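Re: Head rig for the sink cell — what to check between shifts

From: Lavanya Mudaliar
To: cell-upkeep list
Date: October 13, 2026

Kwaku wrote:

> We are setting up the second sink cell at Lisville with the same
> arm pair and the same Grelturix controller you have at Nisbet. The
> arms are bolted down and homed. What I'm short of is anything
> written down about looking after the cell once it is running. The
> handover notes cover the first power-on and then stop.
>
> Three questions. How often do you redo the camera to arm
> calibration? What do you do about water getting into the wrists?
> And how do you decide what the wiping task should look like in the
> first place? Ours presses far too hard on the drainer and stalls
> with fault 87 nearly every time it gets to the end of a stroke.
>
> Also, is the Sillov sleeve worth having? We have been quoted for
> two and I would like to know before I sign for them.
>
> Kwaku Ofori

Kwaku,

I'll take these out of order, as fault 87 is the one stopping you from running and the rest can wait a day.

On our controller 87 is a force limit on the wrist, held for longer than the allowed time. It is not a motor fault and you don't need to open anything. Clear it from the panel, back the arm off by hand with the brake release, and look at where the tool stopped. If it is always at the same end of the stroke, the path is running past the ribs and pushing into the raised rim. If it stops in a different place each time, the downward force is set too high or the cloth is catching.

Ours did both when we started. The path had been drawn from the sink maker's drawing, and the sink had gone into the worktop at a slight angle. We threw the drawing away and taught the path again from people doing the job by hand, with the camera at head height so that it sees more or less what the cell's own camera sees. I would do the same at Lisville before you change a single number.

Stills from the hand runs:
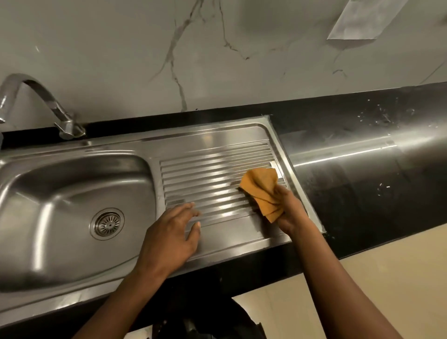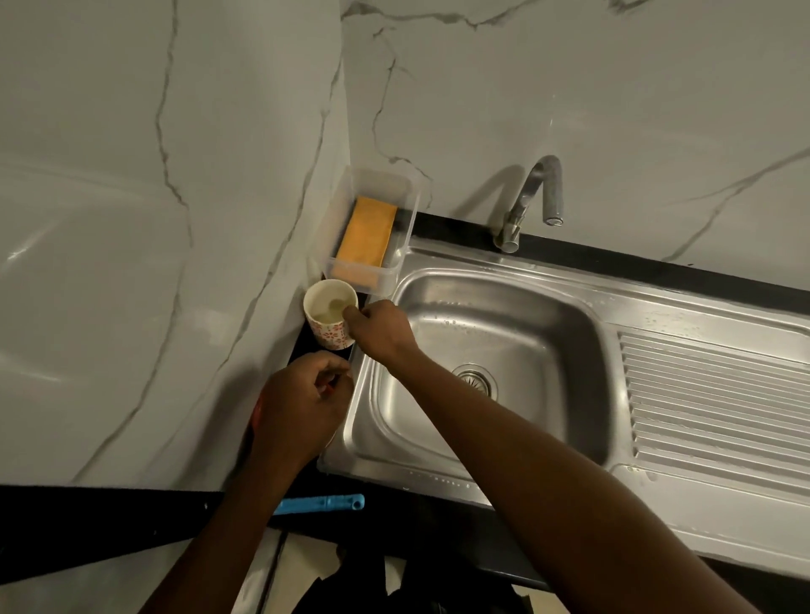 The wiping path in our cell has two parts, a hold and a stroke, and the two arms share them. The left arm goes down first and stays down. The right arm carries the cloth. We had it the other way round to begin with, the cloth arm moving while the left one was parked up out of the way, and it wiped badly. Look at the left hand on the drainer in the first still, flat with the fingers spread, while the right one does the wiping with the cloth bunched up under the fingers. We copied that. The left arm now has a flat rubber pad on it and rests on the ribs a hand's width from where the stroke starts. It carries hardly any load, but it gives the controller a second contact point to measure height from, and the stroke has been steady ever since. The cloth goes on the right arm in a loose bundle held by the middle. If you stretch it tight over the tool it skates over the tops of the ribs and leaves the grooves alone.

For the stroke itself, run along the ribs and stop short of the rim. Do the rim as a separate pass at half the force. Once you have split them, 87 should go away. If it doesn't, send me the log and I'll go through it.

Calibration. We do a full one on a Grelturix board every January and whenever the camera bracket has been touched. Between those there is a short check at the start of each shift. The camera looks for the drain strainer and for the two front corners of the basin and compares them with the stored positions. If the difference is over 2 mm the cell won't start. Use the strainer as your main mark. It is round, it has a clear pattern of slots and it doesn't move. We tried using the tap spout and gave up after a week, as spouts swivel and the cleaners turn ours to the wall.

Bright steel is a trouble for the check. The basin walls and the drainer throw back whatever lamp is over them, and a polished worktop does the same. We had false failures every afternoon until I turned the overhead lamp down and added a sheet of diffuser. If you get a failure with a very large offset, something like half the basin, it is nearly always a reflection and you can simply run the check again. A small offset that repeats is real and means the bracket.

Keep everything that isn't part of the task off the surfaces. The second still has a paper cup near the left corner of the sink and a sponge caddy against the wall behind it. A person reaches round things like those without thinking. The cell will not, unless they are in the collision map. We have the caddy in the map as a fixed box with a margin on all sides, and it has to go back in the same place, so I put two dabs of sealant on the worktop for it to sit between. Cups are not in the map. Anything loose gets cleared before the guard is closed, and that is on the start sheet.

Water in the wrists. The wrist is rated for splashes from the front only. The weak point is the cable entry on the underside, and the water gets there by running down the cable when the arm is raised. Put a drip loop in the cable, lower than the entry, and tie it so that it can't pull straight at full reach. Most of our trouble stopped with that. At the end of each shift:

Park both arms over the drainer, tool down.
Take off the cloth and the rubber pad and hang them up.
Wipe the wrist and the last length of cable with a dry cloth.
Look at the cable entry with a torch. If the gasket is shiny with water, open it and let it stand until morning.
Wipe the camera window. Use plain water, no cleaner, it clouds the plastic.

The camera window is the one people skip. Dried droplets on it look to the check like marks on the steel.

The Sillov sleeve. I have one, on the right arm. It keeps the water off well enough, but it hides the cable entry, so you have to take it off to look, and people stop looking. It also adds drag at the wrist, and you will need to run the load identification again with it fitted or your forces will be wrong from the first stroke. If you are still getting 87 I would not fit one yet. Sort out the path bare, then fit it, then identify the load again. I would sign for one and leave the left arm without. The left arm barely moves in this task and ours has never been wet inside.

Spare parts. Keep a wrist gasket set, a camera window and a spare rubber pad on the shelf. The gasket set is part 1622 in the Grelturix list. Order it by the number, as the picture next to it in the list is of the elbow set. I ordered by the picture once and had to send them back.

One more thing on the hand runs. Get more than one person to do them, and ask them to work at their usual speed. My first lot were all done by me, slowly and tidily, and the path that came out of them was too slow to be any use. Have them start with whatever mess the drainer usually has on it.

I can send you our stored path as a starting point, but please don't run it at full speed on your sink. Load it, set the height offset high enough to clear the ribs, and watch it go round in the air a few times first. What make of sink have you got at Lisville, and which side is the drainer? Ours is on the right of the basin. If yours is on the left you will need to swap the arm roles as well as mirror the path, and the mirror function does not do that for you.

Lavanya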